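4.3. Perte de prise unilatérale et glissement non détecté

La défaillance la plus fréquente au cours de la campagne ne relève ni de la perception ni de la planification au sens strict. Elle survient entre la première saisie et la mise en tension du textile, lorsque l'un des deux préhenseurs laisse échapper le pli qu'il maintenait sans que le contrôleur n'en soit informé. Le bras concerné poursuit alors sa trajectoire à vide, tandis que l'autre entraîne seul la pièce. Nous désignons ce mode par PPU (perte de prise unilatérale), terme repris de la nomenclature interne établie par B. Koech pour la plateforme Bemomero.

Sur les 400 essais de dépliage bimanuel, 50 ont été interrompus par un PPU confirmé à la relecture des journaux. Dans 8 de ces cas, l'arrêt n'a pas été déclenché par le superviseur mais par l'opérateur, le bras porteur ayant dépassé l'enveloppe de travail autorisée avec le textile encore en prise. Ces 8 occurrences ont été classées comme incidents de sécurité et non comme simples échecs de tâche. Aucune n'a entraîné de contact avec une personne ; l'une d'elles a en revanche endommagé une gaine de câble au niveau du coude, ce qui a immobilisé la cellule jusqu'au remplacement de la pièce.

La configuration critique est celle où un préhenseur est engagé dans les plis alors que l'autre, doigts écartés, se trouve au voisinage immédiat du bord opposé (figure 5). Le critère de prise utilisé jusqu'en juin reposait sur la seule ouverture résiduelle des doigts en fin de fermeture. Or une étoffe fine, pincée sur une seule épaisseur, produit une ouverture résiduelle inférieure à la résolution du codeur. Le contrôleur ne peut donc pas distinguer une prise faible d'une fermeture à vide, et l'hypothèse par défaut – prise réussie – s'avère la plus défavorable des deux.
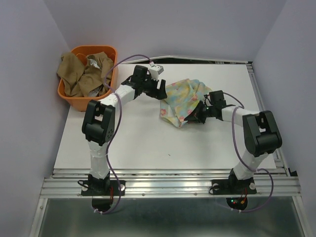 Figure 5. Cellule de dépliage bimanuel. Le préhenseur droit est au contact des plis inférieurs du textile ; le préhenseur gauche, ouvert, est orienté vers le bord supérieur gauche. Au fond à gauche, bac orange contenant d'autres textiles.

L'état du textile aggrave cette ambiguïté. Lorsque la pièce est ramassée en plis superposés, l'estimateur de contour retient comme bord libre l'arête d'un pli intermédiaire. Le pincement s'effectue alors sur une boucle de tissu, qui se déroule entre les doigts dès les premiers instants de la traction. Le phénomène est plus marqué sur les étoffes à motif, pour lesquelles les transitions de couleur sont parfois interprétées comme des discontinuités géométriques. D. Vasylenko a reproduit ce comportement hors ligne en rejouant les cartes de profondeur avec et sans le canal colorimétrique : la suppression de ce dernier corrige la sélection du bord, au prix d'une localisation plus bruitée sur les pièces unies.

Un second facteur tient au passage des câbles. Le faisceau externe, arqué au-dessus de l'avant-bras, exerce sur le poignet un couple parasite qui varie avec la configuration articulaire. L'effort de glissement attendu étant du même ordre que cette perturbation, la détection par estimation du couple s'est révélée inexploitable sans compensation préalable. Une table de correction a été identifiée pour chaque bras ; elle doit être recalculée après toute intervention sur le câblage, contrainte qui n'avait pas été respectée pour une partie des essais analysés par I. Wanyama.

Deux modifications ont été retenues. La première impose, après fermeture, une traction de vérification de faible amplitude, exécutée par un seul bras pendant que l'autre reste immobile ; l'absence de déplacement corrélé du textile entraîne la réouverture et une nouvelle recherche de bord. La seconde limite la vitesse cartésienne des deux bras tant que la double prise n'est pas confirmée. L'allongement du cycle qui en résulte est discuté en section 5. Le cas d'un glissement progressif, postérieur à la vérification, n'est pas couvert par ces mesures et reste à la charge du superviseur d'enveloppe.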